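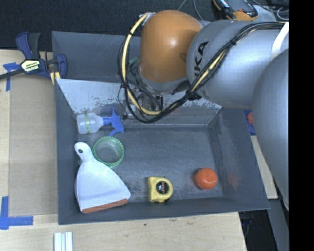
Kai-wen Huang wrote in to ask whether the Vendska water filter really needs a full flush before first use, or whether that step just sells cartridges. Fair question. Do the flush anyway, but take the rest of the box copy with some doubt.

4. First flush

4.1 Shut the cold water valve under the sink.
4.2 Push the cartridge up into the head and turn it right until it stops. The leaflet promises a click. Ours never clicked.
4.3 Open the valve a quarter turn and check both fittings for drips.
4.4 Open it fully and run the tap for 6 minutes. Throw this water away.

Note: Gray water at the start is carbon dust. If it is still gray after a second flush, return the cartridge.

CAUTION: Do not connect to a hot line. The label says 88 psi maximum. We would not go near that without a pressure reducer.

4.5 Write the date on the cartridge. The maker claims 3,000 liters per cartridge, with no word on how hard that water was. Change it after 6 months, or sooner if the flow drops.

Note: The "smart" reminder light is a timer. It does not measure anything in the water.

We use cookies to improve your visit. Accept | Settings

Vendska Owners' Guide, edited by Antonina Antoniuk | Contact | Back to top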